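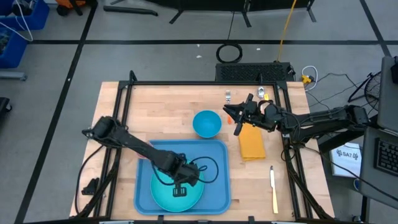
Search this site Go

Butcher-block table and colored plates: where do the fork and napkin go?

Rosaire Friesen
I'm setting a small table for Sunday lunch with my kids and I want to teach them to do it the same way every time. Our dishes are all mixed colors. We have a blue tray with a raised rim, a turquoise plate, a blue bowl, a fork with an orange handle, a spoon with a yellow handle and a yellow-orange cloth napkin. The table is light wood and I don't want to use a tablecloth. Does the plate stay on the tray, or do I take it off? And which side does the napkin go on?

Hestell
Leave the plate on the tray if the tray is big enough that the plate sits flat inside the rim. It catches crumbs and the kids can carry the whole thing back to the sink. Put it straight in front of the chair, near the edge of the table. Fork on the left, spoon on the right, handles toward the person eating. Fold the napkin in a rectangle and put it on the left under the fork, or next to the fork if the kids tend to pull it out and send the fork flying. The bowl goes above the plate if you are having soup later, or on the plate if soup comes first.

For the bare wood, wipe it with a damp cloth and dry it right after. We paid 40 dollars for mats and stopped using them after 3 weeks.

Tatus
Any side is fine, they're kids.

Pilside
Mostly agree with Hestell, but I would keep the bowl off the tray. With a raised rim there isn't much room left once the plate is in, and a full bowl gets bumped. Ours goes beyond the tray, toward the middle of the table. I also have the kids lay everything out first in any order and then move one thing at a time: plate, fork, spoon, napkin. Mine learned it faster that way than with a drawing on the fridge.

Contact us | Copyright Kļaviņa Home Help | Back to top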